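3.2 Montagem e verificação da esquadria da estrutura de base

Os ensaios de estabilidade incidiram sobre estruturas autoportantes de pinho sem acabamento, do tipo usado como suporte provisório de painéis em interiores. A configuração segue a variante B de Westerberg e Eklund, com uma travessa inferior, dois pés transversais e dois montantes, sem travessa superior. A omissão desta última é deliberada: pretendia-se isolar a contribuição da ligação inferior para a rigidez do conjunto.

A madeira foi fornecida pela serração Stikardale num único lote e acondicionada no local de ensaio durante 75 horas antes do corte. Rejeitaram-se as peças com nós na zona das ligações ou com empeno visível ao longo da aresta. Não se aplicou verniz, óleo ou primário, para que as marcas de esmagamento junto aos parafusos pudessem ser lidas diretamente na superfície.

Ao todo realizaram-se 134 montagens, repartidas por quatro operadores. Cada operador começou por fixar os pés à travessa, com a peça assente no chão, e só depois colocou os montantes. A ordem inversa, testada na fase preliminar, obrigava a reapertar a ligação do primeiro montante em mais de metade dos casos e foi abandonada. O aperto final fez-se à mão.

A Figura 4 mostra a estrutura na sala de ensaio, sobre pavimento cinzento-escuro e junto à parede de reboco vermelho. Os pés dispõem-se transversalmente à travessa, e os montantes arrancam das duas zonas de encontro.
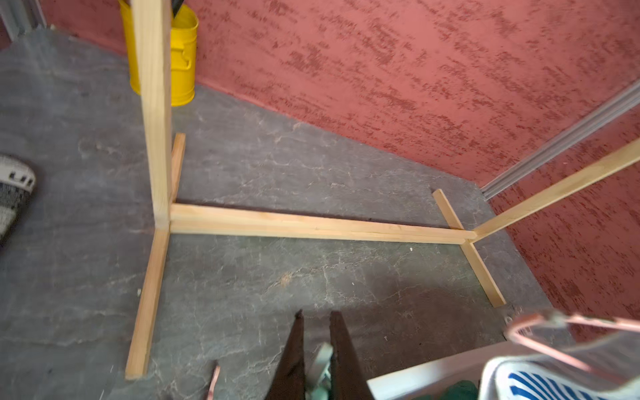

Figura 4. Estrutura de pinho sem acabamento: travessa inferior, pés e arranque dos montantes.

A esquadria foi medida nas duas ligações inferiores, primeiro sem carga e depois com carga lateral aplicada ao topo de cada montante. Considerou-se conforme a montagem cujo desvio não excedesse 2 mm por metro de altura. As leituras sem carga apresentaram dispersão reduzida entre operadores; sob carga, a dispersão aumentou sobretudo nas montagens em que o pé não assentava em toda a extensão. Este efeito é tratado em separado na secção 3.3, com o procedimento de calçamento proposto por Rustad.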